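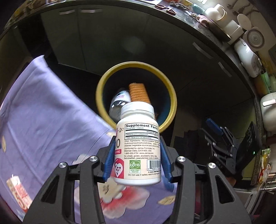 Farah Oei wrote in to ask whether Levow can hold back a post after it has been approved, and the answer is yes. Open the calendar, click the post and choose Hold. It stays in the queue with its text, link and tags in place until someone releases it or deletes it.

Levow Page Scheduler
by Clukumier

Levow is a scheduling and reply tool for companies that run several brand pages on social networks. Posts are written once, adjusted for each page and sent out at the times you set. Comments and direct messages from every page come into one inbox – you can assign them, mark them as done or leave a note for a coworker.

What's in the standard plan
24 connected pages
200 scheduled posts in the queue at any time
Shared inbox with assignments
Approval step, on or off for each page
Monthly report as PDF or spreadsheet

Price: $549 per year, billed once. Extra pages can be added from the billing screen.

Changes since November
Link previews now refresh when you edit the address. The report can be split by page or by campaign tag. Saved replies can be sorted into folders, and old ones move over without any work on your side. Pinned posts still have to be set on the network itself – Levow shows them but can't change them.

Requirements
A current web browser and admin rights on each page you want to connect. There is no desktop program to install. The phone app covers the inbox and approvals only.

Page last updated 20 Jan 2018
Product contact: Elis Sayce
Item no. 311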